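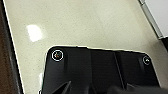

I look after the snagging and handover log for the shop units at Netholm, the little parade we're finishing off on the Geltcombe side of the ring road, and this ticket is about the draw request for unit 3, which has now bounced back from the lender's portal more times than I care to admit. If you've not had the pleasure, a draw request is how we ask for the next slice of the construction loan: you upload your photos and your invoices and your surveyor's certificate, the portal (ours is called Andico) has a think, and then either the money moves or it doesn't. For unit 3 it doesn't. The line it keeps stopping on is "worktops and fitted surfaces", and I will say that a glossy, pale, speckled counter with the ceiling light shining back off it looks finished enough to me. Anyway, I'm writing the whole thing up as I go, partly for support and partly so I don't try the same fix twice.

Ticket opened: February
Category: Draw requests / Stuck in review
Priority: I put High, it got changed to Normal, I've put it back to High
Status: see the bottom

What's happening

I submit the draw for unit 3. The portal takes it, gives me the green tick and says it'll be reviewed within 72 hours. Before lunch it's gone to "Returned — evidence mismatch" with no note attached. The other units in the same phase went through without a murmur, same contractor, same surveyor, same me pressing the buttons. The only thing that's different as far as I could tell when I started was that unit 3 had a change to the fit-out partway through, when the tenant swapped from a plain shell to a shell with a servery.

What I tried first

Logging out and in again. Yes, I know. Then a different browser, then my work laptop, then the old desktop in the site office that takes an age to wake up. Returned every time, same message.

Next I thought it might be the size of the files. The help page says attachments have to be under 20 MB and a couple of my scans were cheerfully over that, so I shrank the lot and sent it in again. It did upload much faster! But it still came back, so the size wasn't the trouble, or wasn't all of it.

Then I rang the helpline. The chap was perfectly pleasant and asked me to clear my cache, which I did while he waited, and then he asked me to submit again, which I did, and we both sat there listening to his hold music bleed through from somewhere until it came back Returned. He raised it with second line and gave me this ticket.

Reply from support, pasted in so it's all in one place

"Thanks for your patience. An evidence mismatch is raised when the cost heading on an invoice can't be matched to a heading in the approved budget for that unit. Please check that all headings match the approved budget exactly, including spelling and punctuation, and resubmit."

My reply

I've checked them. The approved budget I've got says "Worktops and fitted surfaces" and so does the invoice from Peng (they're the joinery and surfaces people, they've done all our counters). Capital W on both. I even copied the words out of one and searched for them in the other in case there was a funny space hiding in there, and there wasn't. Could somebody tell me which version of the budget the portal is looking at? I can see my PDF but I can't see yours.

Second reply from support

"We can confirm the budget held for unit 3 is version 2."

And that was the moment I put my tea down. Version 2 is the one from before the servery went in. We're on version 3, agreed and signed and sent over with the variation paperwork, and I have the email saying thank you for it. In version 2 there's no worktops line for that unit at all, as it was going to be handed over as a bare shell. So the portal was quite right in its way, it was looking at an invoice for something it had never heard of.

Things I then did, in order

Went to Project, then Documents, then Budgets. Version 3 is there. It's got a little grey clock beside it which I'd always taken to mean "recent". Hovered over it and it says "Awaiting activation".

Looked for a way to activate it. There isn't one on my login. There's a button with the right name but it's greyed out.

Asked our finance people whether it was on theirs. It's on theirs but also greyed out, with a message saying a budget can't be activated while a draw is open against the earlier version.

Looked for the open draw. Every draw I'd put in for unit 3 says Returned, and I'd assumed (wrongly) that Returned meant closed. On this system Returned means it's sitting there waiting for you to fix it. So each time I'd had another go I'd opened a fresh one and left the last one hanging about, and every one of them was holding version 3 back. I'd been making it worse the whole time, which is a lovely thing to learn at half past four.

Tried to withdraw them. The first one went. The second one asked for a reason and wouldn't take "duplicate", it wanted one from the list, and "Submitted in error" seemed to keep it happy. The rest went the same way until I got to the very first one, which just spins. I left it spinning while I walked round to the site and back, and it was still at it.

What I asked support for

Please could you force-close the original draw on unit 3, from your side, so finance can activate budget version 3. I don't need it deleted. I'd like to keep the history if that's possible as our auditors are fond of a trail.

Reply from support

"We have closed the draw as requested. The withdrawal had failed because an approver on it is no longer an active user. Please ask your finance team to try the activation again."

That made sense, we had somebody leave over the winter and their name was still down as second approver. I've checked the other phases for the same thing and found it on the car park works too, so I've swapped that over before it bites.

Where it's got to

Finance pressed the button and it went through. The grey clock's gone and the unit 3 budget shows the worktops line with the right sum beside it. I've put in one draw (one!) with the Peng invoice, the surveyor's certificate and the variation letter, and the status is "In review". It's been in review since this morning, which is already longer than it's ever managed before, so I'm taking that as a good sign.

I'm keeping the ticket open till the money lands. Two things I'd like passed on to whoever looks after the portal, if that's all right. Could the returned message say which budget version it checked against? That alone would have saved me most of this. And could the system stop you opening a second draw for the same unit while there's one sitting there returned, or at least pop up a warning — I'd have been cross for a minute and then grateful.

Update, later on

Approved. Funds are showing as scheduled and haven't arrived yet, so it's staying open, but I've dropped the priority to Normal myself this time. The contractor's been told. If anyone else on the Geltcombe jobs gets "evidence mismatch", look for the grey clock under Budgets before you do anything else, and don't resubmit.

Status: Open, waiting on payment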